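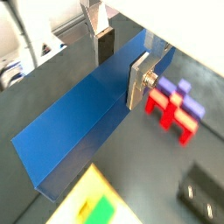
In praise of the colour blue (and of using far more of it)

My front door is blue. So is the letterbox, the back gate, both garden chairs and, as of last weekend, the inside of the pantry, which I painted for the sheer pleasure of opening it. My sister says it's like getting the Vegemite out of a swimming pool. I told her she was welcome to come and get it out any time.

I want to make a case for blue, and I mean proper blue, the full-strength kind. We've spent a long stretch of years in this country painting everything the colour of wet cement. Drive through the new end of Lurkatbridge and you'll pass street after street of houses in charcoal, pale charcoal, and something the brochure calls "Drift". I have nothing against the people inside them. Some of them are my friends! But I come out the other side feeling as though I need a drink of water.

I got onto all this through a paint chart. The hardware shop on Ntuli Street was clearing out its old stock and the owner, Fraser Cruickshank, let me take home a chart with 144 colours on it, printed long before I was born. I sat at the kitchen table with it for a whole evening. There were blues on there with names like Harbour Master and Gas Flame and Sunday Tie, and they were so sure of themselves. I held it up next to the current chart and went looking for their descendants, and the nearest thing I could find was a sort of apologetic denim.

Where did they go? Fraser's view is that they went when people started thinking of their houses as something to sell. A blue hallway is a risk. Someone might walk in and not like blue. So you paint it for a stranger who may turn up in ten years, and in the meantime you live in the stranger's hallway. I've thought about that a lot since he said it and I can't find the hole in it.

The thing is, a tin costs the same whatever's in it. I did my front door for $54, brush included, and it took a morning and most of an afternoon. If I'd hated it I could have gone over it the next day. People will spend months choosing a tap and then tell me that a coloured door is "a big decision". It's a door!

And blue is such good company. It changes all day long. My door is nearly purple at breakfast and goes bright and flat by lunch, and then there are ten minutes around teatime when the sun gets in under the verandah and the whole thing hums. I've stood on the path with the shopping going soft in the bag to watch it. You put blue beside something grey and both of them wake up, which is why I don't even want the charcoal gone. I'd just like somebody to put a blue bench in front of it.

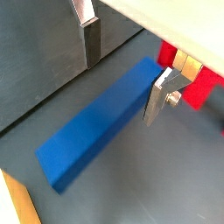
Royal blue on plain grey.

I know the arguments against. Blue is cold, they say. Well, some blues are cold. Some reds are sickly and plenty of whites make a room feel like a dentist's. My neighbour Zinhle Visser was certain she'd freeze in a blue bedroom, so she tried one wall in a deep, slightly inky shade, and by February she'd done the other three and the ceiling. She says she sleeps like a log in there. I make no medical claims, but I've seen the room and I'd sleep in it too.

The other argument is that strong colour dates. Of course it does! Everything dates. The greige will date, and when it does it won't even have the decency to be interesting. I grew up with a bathroom the blue of a budgie's chest, with tiles to match, and my mother apologised for it to every visitor for twenty years. Then she sold the house, and the one thing the buyers wanted to talk about was the bathroom. They've kept it. I drove past and rang the bell like a lunatic and they let me in to see it.

What I'd love is for our public places to have a go as well. The footbridge over the creek is due for repainting and the plans, as far as I can tell, say grey again. Riaan Masilela has started a petition to have the railings done in blue, and when I signed it there were 400 names above mine — in a town where it's hard to get a dozen people to agree on bin night. Imagine walking to the station over that on a wet winter morning. Imagine being a kid and telling someone you live "just past the blue bridge".

So go and get a sample pot. Get three. Paint a bit of board and carry it from room to room, and look at it in the morning and again with the lamps on. Start with a cupboard if you're nervous, or the inside of a drawer. I'm doing the laundry next, and I'm torn between two blues that my sister swears are the same one.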